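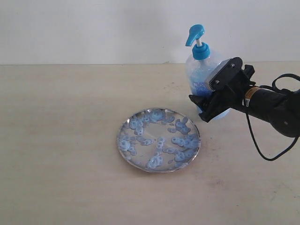 Did you know that some words in another language can be false friends? They look like English words you already know, but they mean something else!

Take the Spanish word sopa. It looks a lot like soap, right? But sopa means soup - so please don't wash your hands with it! And ropa is nothing like a rope. Ropa means clothes.

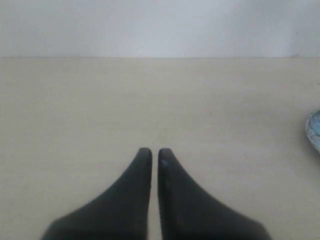 One more tricky one is éxito. It looks like exit, but it means success! If you want the way out, look for the word salida.

Lots of words are real friends, too. Animal is animal in both languages, and so is chocolate (just say it choh-koh-LAH-teh). Hooray!

Want to play a game with them? Grab a friend and make 22 cards, each with one Spanish word on it. Take turns flipping a card. You have 30 seconds to say if it's a true friend or a false friend, and you get five points for every one you get right. Lalit and Poonam played it on our Ludo board and moved a piece for each right answer - what a great idea! 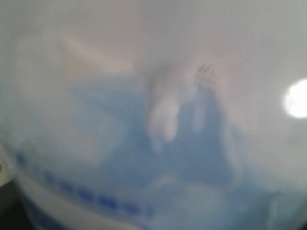

Soft grays and a hint of pink. In Spanish, gray is gris and pink is rosa.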